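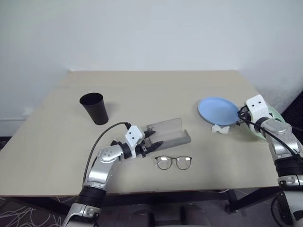 18/11/2019

Came in at seven and the right arm had faulted again overnight. Same code as last week, 2291, which the Urketti manual lists as "external contact event, see supervisor." I am the supervisor. So much for that.

The log says it was holding a plate when it stopped. Fine. It also says the grip force was normal the whole time, and I don't believe it, since the pads on that gripper have a fresh groove in them and the ones on the left don't. A force reading that never moves while the rubber wears away is a broken reading. I wrote that in the report in plain words and Marina Tzavaras asked me to change it to "possible sensor drift." I left it as it was.

We ran the table clearing job again from the top. Glasses in the case, close the lid, plate and dish off to the side, tissue in the trash, cup last. Eleven tries before lunch. Seven finished without a stop, and Marina was pleased with that. I was standing at the table for all of them and I would call two of those seven good. On the others the right arm kept pushing after the plate had nowhere left to go. You can hear it — the motor note drops and stays there. The software marks it as done because the plate ended up in the right spot.

The stop button is what bothers me. On the ninth try I hit it and the left arm quit at once, but the right one carried on for a moment before it held. Not long. Long enough that I would have lost some skin if my hand had been in there. I hit it again on the tenth to check and both stopped together. Of course they did.

Called Gretum, who put in the safety relay. The man on the phone told me a delay like that can't happen with their wiring. I asked if he wanted to come put his fingers on the plate. He said he would open a ticket.

Hassanpour want their demo in December and they have been promised people sitting at the table with the arms running. I said no to that in the meeting, and I'll say it again at the next one. Marina thinks a speed limit would cover us. Slower doesn't help if it won't stop. She said Plilto ran the same arms next to people for a year with no trouble. Maybe so. I'd like to see their logs, and I'd like to know who was reading them.

Locked out the right arm at four and took the key home. It's in my coat. Need to order new pads, both sides, and find the long hex driver somebody walked off with. Feet hurt. Leftover soup for dinner.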